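Regional Data Tools working group
Minutes, 14 February 2023
Rornbridge office, upstairs meeting room, with a call-in line for the Drasen branch

Chair: Ginette Lebrun
Also present: field coordination, data entry, web development, and the Drasen and Rolland branches. Apologies from the finance office.

**1. Minutes of the December meeting**

Approved with one correction. Under item 4, "household survey" should read "shelter survey." The corrected version is on the shared drive.

**2. Matters arising**

The question of who owns the old shelter contact list was left open in December. Drasen has confirmed that the list is theirs and that it was last checked before the flood season. They will hand it over in its present state. Data entry asked that it come as a spreadsheet and not as a scanned printout. Agreed.

The request for a second login for the Rolland branch has been dealt with.

**3. Skusora: state of the shelter register**

Web development reported on Skusora, the online register of emergency shelters and supply points. The register now holds 1021 entries. Of these, 116 have no usable location, mostly because the address field holds a landmark or the name of a building that has changed hands. They show up in the list view but not on the map.

Ginette asked whether the missing ones were concentrated in one area. Most are in the Rolland district, where streets outside the town center often have no posted numbers. Rolland said their staff know nearly all of these places by sight and could mark them on a map in a few afternoons if someone set up the page for it.

There was some discussion of whether to hide entries without a location until they are fixed. Field coordination was against this. A duty officer looking for a shelter by name needs to find it even if the map is blank. It was agreed to leave them in the list with a plain note reading "location not confirmed."

*Action: web development to set up a marking page for Rolland. Rolland to begin once it is ready.*

**4. Capacity figures**

The register shows one number for each shelter, labeled "capacity." Branches have been filling it in differently. Drasen enters the number of cots that can be set up. Rolland enters the number of people the building may hold under its fire permit. The Rornbridge entries are a mix, depending on who did the form.

Field coordination said the difference matters most in the first night of a response, when people are sent to a building on the strength of that number. It was proposed to split the field into 2: overnight capacity and daytime capacity. Drasen asked that the old number be kept somewhere so that earlier reports can still be matched.

Agreed to split the field. The old figure will be kept in the record history and will no longer appear on the public page. Branches will be asked to fill in overnight capacity first. 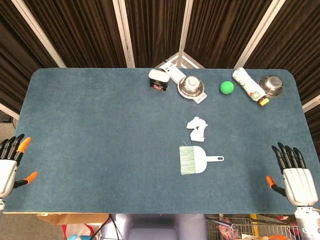 Data entry pointed out that the paper form will have to change as well, or the same confusion will come back with the next round of visits. The present form has a single box and no instructions. Ginette will draft a new one and send it to the branches for comment before anything is printed. Rolland asked for larger boxes, as the forms are usually filled in standing up.

*Action: Ginette Lebrun to draft the revised form.*

**5. Colors on the map**

The map marks each shelter as green, yellow or red according to the date of the last visit. Several users have read red as "closed" or "unsafe." Web development showed an alternative using shades of one color, darker for a recent visit and lighter for an old one. Drasen found the lighter shades hard to tell apart on a phone outdoors.

No decision was taken. Web development will try a version with the year of the last visit printed next to the marker and bring it to the next meeting.

**6. Offline copy**

Drasen lost its connection for most of a day during the January storms and could not open the register. Staff worked from a printout that was out of date. They asked for a copy that can be saved to a laptop and opened without a connection.

Web development said a nightly export is simple to provide, but the map tiles are a larger job. The list alone would be useful, and Drasen would be content with that for now. The export should be sorted by district and should include the phone number of the keyholder. Field coordination asked that keyholder numbers not be included in any copy that leaves the branch offices. Agreed.

*Action: web development to provide the nightly export. Branches to name one person each to download it.*

**7. Training**

The last session was attended by 33 people. Comments were mostly good, though those from the smaller offices wanted more time on correcting an entry after it has been saved. The next session will cover corrections first and leave searching to the handout.

**8. Other business**

Rolland asked if supply points could carry opening hours. To be taken up after the capacity change is finished.

The next meeting will be held at Drasen. Ginette will circulate the time.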